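Gallow workshop moves small tools to wall baskets

9 May 2022

The Gallow repair workshop in Flullelthorpe has moved its small tools off the bench and into hanging wire-mesh baskets. Valtteri Pelkonen, who runs the bench, said the change frees the tabletop for larger items such as pans. Sockets stay on their rail, and tape and small bagged parts go in a divided basket. Toolboxes remain on the table. A second bench will follow in August.
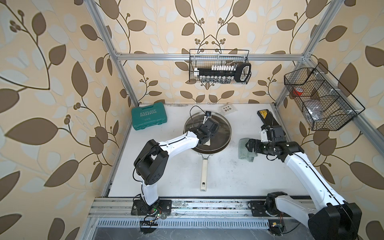 Where should small loose parts be kept?
In a closed clear bag, one type per bag, placed in a divided basket within reach of the bench.

Basket load is limited to 5 kg. Requests for further baskets go to Eero Hakala.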